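Leatherwork > Finishing > **lined pouches, do you glue the whole lining or just the edge??**

**pebblegrain**
ok so I have 30 small lined pouches to do for the Trerville spring market and I'm stuck on something basic. Lining. Full glue or perimeter only. I've done full glue forever (contact cement, roll it, trim after) and on flat stuff no problem. On anything that gets rolled into a curve the lining bunches inside and I get ridges you can feel with a finger.

Tried perimeter only last night. No ridges but now it feels baggy and cheap imo. Outer is 3 oz, lining is 2 oz. Thread is Billska white, the 521. Market is in February so not a ton of time to mess around.

What do you all do
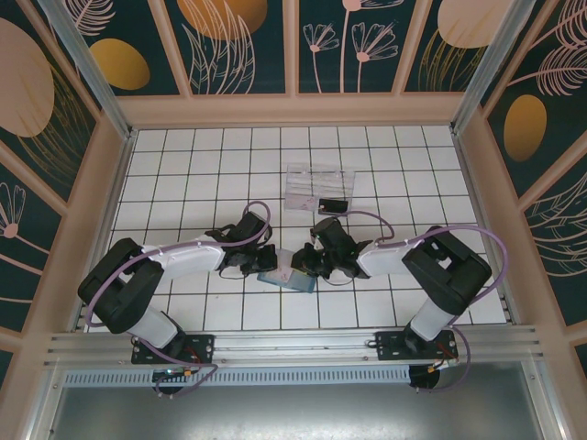
**tallow**
Full glue, always. But glue it ON the curve. Sounds like you're gluing flat and then rolling, and the inside layer has less distance to go so of course it bunches. Bend the outer over a bottle or a rolling pin, lay the lining in while it's bent, trim after. Been doing belts and sheaths that way for years.

**no_more_kits**
disagree w/ tallow on this one, sorry. Works for a gentle bend. Tight cone, forget it, contact cement grabs too fast and you get one shot. Water based glue, thin coat, you have a few minutes to slide it. Also 2 oz is heavy for a lining. Go thinner or skive it.

**tallow**
Water based lets go in a hot car. I had a whole tote lining come off on me. Never again

**no_more_kits**
what brand. there's a big difference

**tallow**
The Okoth stuff in the gray tub. Maybe it was old, I don't know. Smelled fine.

**pebblegrain**
I have the same tub lol. So it's either the ridges or the hot car.

What about edges though. That's my other headache. I fold the lining over at the rim and it looks nice, then wherever there's a raw edge behind it I get fuzz. Sand it, gum it, slick it, still fuzz a day later. Is that the leather?

**rivet_counter**
It's the leather. Soft chrome tan will not burnish, stop trying. You can rub it till your arm falls off. Edge paint or fold it. Those are your choices.

Prices btw, since you said market. Pullham is selling their edge paint sampler for $124 now which is nuts. Get one bottle of black and one of clear and live with it.

**no_more_kits**
edge paint on soft leather cracks unless you put a flexible primer down first. ask me how many key fobs I threw out. no don't

**rivet_counter**
Never had it crack. Thin coats. People glob it on.

**pebblegrain**
Did a test with leftover primer. Two thin coats, sanded between, then clear. Better?? Not perfect. It laid down most of the fuzz on the scrap and it bends ok so far. I'm doing the next batch that way and leaving the early ones as they are, they're going in the bargain basket.

Fringe like on this teal one is what I'm fighting.
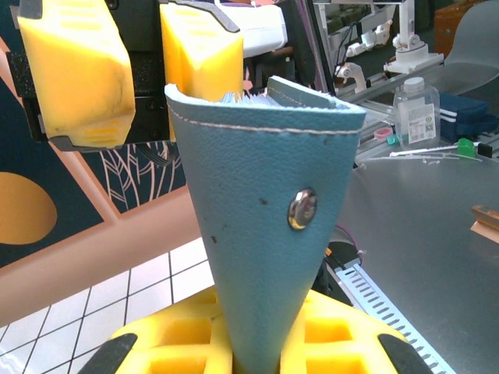 **pebblegrain**
forgot to say, I switched to gluing on the curve for the last few like tallow said. Used a broom handle sanded to a taper. Contact cement but only on the top half, nothing down by the point. Ridges are mostly gone! Bagginess also gone. So kind of a half and half answer and everybody gets to be annoyed.

**tallow**
Half is fine if you stitch close to the rim. What spacing are you using?

**pebblegrain**
4 mm irons. thought about 3 but the holes started tearing into each other on the scrap

**rivet_counter**
Don't go to 3 on soft stuff. 4 is good. And set your snaps before the lining goes in so the back is covered. Saves scratches on whatever people keep in there.

**no_more_kits**
hard no. snaps through both layers or they pull out. the lining is half your strength on thin leather

**rivet_counter**
Put a scrap patch behind the snap, then line it. Strong AND covered.

**no_more_kits**
ok the patch I can live with

**tallow**
Going back to the glue for a sec. I dug out my market notebook and I sold 267 lined pieces with contact cement and got two back. Both were stitching. So I'm staying put.

**no_more_kits**
and I've had zero back with water based. from a new tub

**pebblegrain**
buying a new tub then, and keeping the cement for the rims. Will post the rest when they're stitched. Anyone know if Pullham ships to PO boxes? their checkout keeps kicking mine back

**rivet_counter**
They don't. Have it sent to the market office, they hold packages till 5 pm.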